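Notebook > Kitchen > January

Up before six again, and wide awake, which only happens when there is something to plan. The equipment money for the year has to be spoken for by the end of the month and I am finally allowed to put a robot on the list. A real line on the spreadsheet! Last year it was a joke at the bottom of the page under "new ladles."

So, where things stand. Sigrún has said yes in principle to one arm on a rolling base, for the dish area, with the idea that it takes over racking and unloading first and the scrubbing jobs later if it proves itself. We have 2 quotes. The one from Griver is cheaper up front and comes with a gripper included, but the wash-down cover is extra, the wall bracket is extra, and training is charged by the day. The Zerach one looks frightening until you read to the end and find the cover, the first year of service and a second set of fingers already in the price. I made a table of it all last night with a pot of tea and had a lovely time. Mirjam says I am the only person she knows who reads a service schedule for pleasure. She may be right.

The lead time is what bothers me. Zerach says 15 weeks, Griver says 8. If we order with Zerach we are into the spring before anything gets bolted down, and then Cengiz wants two quiet weeks for the electrics. He came by yesterday with his tape and found that the outlet behind the prep table is on the same circuit as the slicer, so a new line has to go in the budget too. I hadn't thought of that at all. Glad he did. I've put it under "building" and hope Sigrún doesn't move it back to me.

I also timed jobs all week, to see what we would be asking the thing to do. Racking is easy to write down. Pots are harder. Sinks are hardest, and I have three pages on sinks alone. 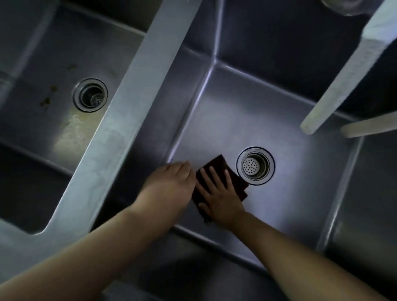

My list for the test day got rewritten this afternoon after I went through the cleaning jobs with Ásdís. She thinks we should take both suppliers past the plates and the trays and ask them about wiping down the basins, even if we don't buy it for that. I think she is right. A folded cloth pressed flat beside the drain is such an ordinary thing for a hand to do, fingers spread out so the push goes all the way across, and I would love to know what a gripper makes of it. How hard does it press? Does it go over the drain ring or around it? And can it tell a basin with brown specks and that whitish dried patch on the floor from one that only needs a quick going over? I've written all of those down as questions for the sales people, and Ásdís added one of her own about corners, where the panels meet. That seam is a good test. A flat tool won't want to go in there.

Then reach. An arm on a base at counter height has to come over the edge and down to the floor of the sink, past the spout, and both brochures give reach as a single number, straight out. Straight out is no use to me. I want it measured down and in. I've asked Griver for a drawing and they promised one by Thursday's post, no, I mean by email, before the next budget meeting anyway.

Rang Eyvindur after lunch. His bakery bought a used arm through a dealer called Lolitz and he has nothing but good to say about the arm and a fair bit to say about the spare parts. He pays 183 for a set of finger pads and goes through them faster than he planned. So, pads: new line, four sets. He also told me to budget for somebody's time, a couple of hours a week at least for the first few months, and to write a person's name next to it. I wrote mine, very neatly.

Total with everything in is higher than I told Sigrún in the fall. I'll go and see her first thing with the table printed out, Zerach on top, and the lease price next to the purchase price so she can see them side by side. I still lean toward leasing for the first year. Must ask if the cover can be leased too, and who pays if it tears.

Still to do: measure the doorway by the walk-in, find out what the floor drain does to a rolling base, send Cengiz the plug type.

Contact | Copyright, all entries by the author | Back to top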